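Workshop tips: trying out grippers without losing your whole weekend

I've been swapping grippers on and off the arm all winter, and these are the habits that stuck. Brown paper and blue tape come first, so you may as well have a look at that before the rest.
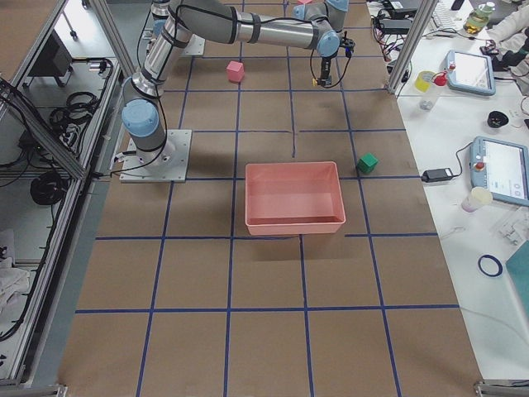 Tape the grid before you test anything

Cover the bench in brown paper and run your tape both ways. Now you can say "third square over, second row" and put the cube back where it was for the next gripper! Use a colour that stands out from the paper, and press it down hard with your thumbnail or the fingers will catch on it. When the paper gets tatty, peel the lot off and start again.

Keep the test objects boring

Small cubes and one plastic bin will tell you plenty. I bought a fancy set from Gridholm with 128 odd shapes in it (what was I thinking?) and I still reach for the cubes. Two colours is handy if you're trying out a camera as well.

Same moves, every gripper

Write the moves down once and don't fiddle. I gave the Sostska and the Nusurberg the same 3 pickups, in the same order and at the same speed. The Sostska was kinder to soft things, but the Nusurberg let go more cleanly over the bin, and I'd never have picked that if I'd kept changing the speed halfway through.

Mind the cable

Leave enough slack at the wrist for a full turn, then run it through by hand, slowly, before you let the program go. Velcro ties beat zip ties because you'll be undoing them again in an hour.

Give the controllers their own table

Put the pendants on a side table where you can reach the stop button without leaning over the arm. Drinks go at the far end, please, well away from the power bricks. I lost a keyboard to a cup of tea last December and I'm still cranky about it.

Next up is the Ní Mhurchú controller, once I've found the right plug for it.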